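How to put together a poetry chapbook from the notes on your phone

Posted 30 March 2018
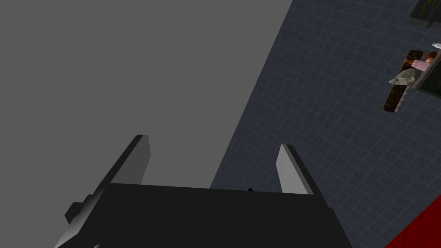

Geert Bakker wrote to me after the last post to say that anything typed with two thumbs should stay on the phone, and that a poem which can't survive being copied out by hand wasn't a poem to begin with. I don't agree with all of it. I agree with more of it than I'd like, and you'll see his objection turn up in step two.

What follows is the method I used for Zarville, my second chapbook. There are plenty of guides that promise a finished book in a weekend. I haven't met a good book that was made that way, and mine took from December until the end of winter.

1. Get everything off the phone

Export the lot into one plain document. Don't sort, don't fix spelling, don't delete the grocery lists yet. I had 2681 lines when I did this and most of them were rubbish. Expect the same. If your notes app adds dates, leave them in for now, as they help you spot the week you wrote the same poem four times.

Ignore the advice about tagging by mood. I tried it. You end up with a long list under "sad" and no book.

2. Copy the keepers by hand

Here I give Bakker his due. Read through once with a pencil and mark anything you'd be willing to read aloud to a stranger. Then write those pieces out on paper, in full. Your line breaks on the phone were mostly decided by the width of the screen, and they will look arbitrary the moment you have a real margin to work with. Some will deserve to stay short. Plenty won't.

If you get bored copying a piece, drop it.

3. Choose 12 poems

You may want more. Presses will tell you a chapbook can run to forty pages, and it can, but I've read very few that needed to. Twelve poems that belong together will do more for you than thirty that happen to share an author.

Look for repeated words. Mine were "harbour", "grey" and "again". I cut "again" everywhere except one title.

4. Put them in order, then undo it

Print them single-sided and lay them out on the floor. The first order you come up with will probably be chronological, or it will tell a story about how you got better. Readers are suspicious of that story and they're right to be. Shuffle, and start with the poem that needs the least explaining.

Leave out the introduction. If you write in two languages, as I do in places, resist the glossary as well. A footnote for one word is fine. A page of them tells the reader you don't trust them.

5. Layout

Any word processor will do. I was sold a layout program called Culeck on the grounds that it was "made for poets", and as far as I can tell this meant it had a nicer icon. Set the page at half of a letter sheet, one poem per page where it fits, one typeface throughout. Keep the page count to a multiple of four or you'll have blanks at the back.

Pictures are optional. If a friend is drawing for you, let them see the poems early and don't tell them which line to illustrate. Gál, the small print studio that did my cover, asked for three poems and nothing else, and the result was better than anything I'd have described to them.

6. Printing and paying for it

Get two quotes and ask each shop for a paper sample. My whole budget was $600, cover included. Be wary of any package that bundles "promotion" with printing. Jalidell Books offered me one, and when I asked what the promotion consisted of, I was sent a link to their own newsletter.

Order a single proof first. Read it on the bus, standing up, with a coat on. I found 6 mistakes in mine, one of them in my own biography.

7. Selling it

Bring copies to readings and have change on you. Online sales were slow for me and the postage ate most of the cover price. I still can't say whether a launch party is worth the trouble. Mine was pleasant and I sold nine copies, five of them to cousins.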